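26 mar 2018 - caderno, bancada 2

Dia aberto hoje, grupo da Jarkari veio de manhã. Shirley Turcotte conduziu, eu fiquei no teclado. Tudo em simulação, a célula real só em outubro se a Rizk entregar os suportes.

Roteiro que ficou combinado: carregar a célula, mostrar os alcances do braço, depois os racks e as duas caixas, perguntas no fim. Na prática as perguntas começaram no primeiro minuto. Carregou em 19 s, melhor que na sexta.
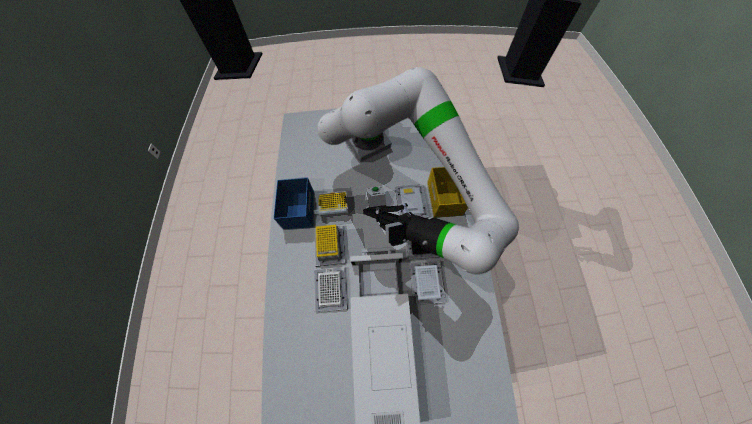 Perguntaram muito sobre colisão. Expliquei que o modelo de colisão é simplificado nos dedos da garra e que nos racks usamos caixa simples - não gostaram muito, querem malha fina pelo menos nos furos. Anotar: testar malha fina só num rack e ver quanto cai o tempo de passo. A Shirley acha que não compensa.

Planejador: 3.329 trajetórias geradas no lote da semana passada, 3.021 válidas. O resto quase tudo por limite de junta no punho, falta separar por causa. Mostrei a planilha na tela, letra pequena demais, da próxima vez fazer grafico.

Alguém da Grokska (veio junto, não estava na lista) quis saber se dá pra trocar a garra sem refazer a calibração. Respondi que sim se o TCP estiver no arquivo de ferramenta. Conferir isso!! não tenho certeza na versão nova.

Velocidade: deixei em 65% a demo inteira. A 100% o vídeo do projetor engasga e parece que o robô pula.

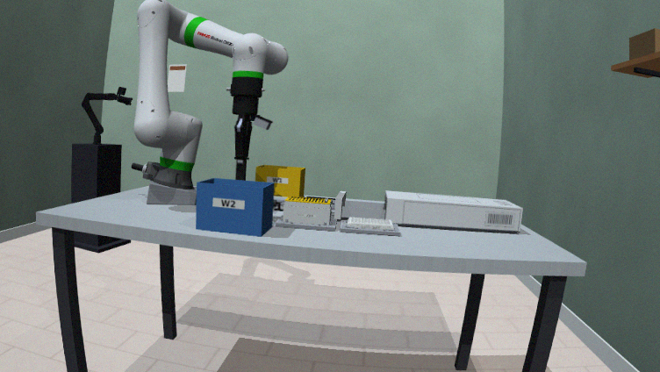 Célula simulada, braço CRX, caixas W1 (amarela) e W2 (azul).

Pendências:
- mandar o pacote da cena pra Jarkari, sem a pasta de logs
- confirmar com a Gorkon o formato dos códigos de barras
- nomes W1/W2 confundem quem vem de fora, pôr legenda no slide
- sombras: desligar na máquina do projetor, pesa muito
- devolver o adaptador HDMI da sala de reunião, esta na minha mochila

Shirley escreve o resumo pra chefia, eu reviso amnhã cedo.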